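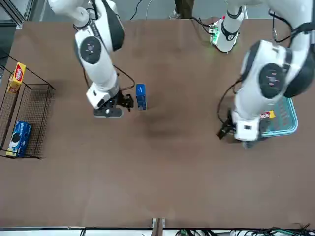 ## Tametti two-arm kit: a term and a bit with our robotics club

I help run the after-school robotics club at Calville, and when we finally had the money for a proper pair of arms I spent far too many evenings reading other people's opinions, so it seems only fair to add mine. We paid 3,677 for the set, both arms and both grippers included, which was nearly everything we'd saved (the cake stalls did more than their share!).

Our project this year is grocery packing. The students put out a few small things from the corner shop – a carton, a packet of biscuits, a snack in a bright wrapper – and the arms have to sort them between a wire basket and a teal tray. It sounds simple and it really isn't, and I've enjoyed every minute of watching them find that out.

### What we like

The grippers are lovely. They're plain black parallel ones, and they're kinder to thin card than I'd feared. Tall narrow cartons are the hardest thing we ask of them, as the fingers have to come in level or over it goes, and Jhosep Tello, who is in his second year with us, spent most of May getting that one approach right. He now does it in 20 lines of code and is rightly very proud.

I'm also fond of the size. The two arms reach over our big brown table from the far side and leave the near edge free, so five students can gather there with their notebooks and argue.

### What we don't

Cables, cables, cables. The ones along the arms have to be left with enough slack to bend, and the rest end up in a heap at the edge of the table whatever we do. Cristian Marulanda bought us a bag of Pluvness ties, and they help until somebody needs to move something.

The manual is thin on using both arms together, too. We had an older Mizuno arm before this, and its little book was far better written.

### Would I buy it again?

Yes, I would, for students of fourteen and up with an adult who doesn't mind an evening of reading first. Set aside another 600 for spare fingers and a decent table, and order the fingers early – ours took five weeks to come.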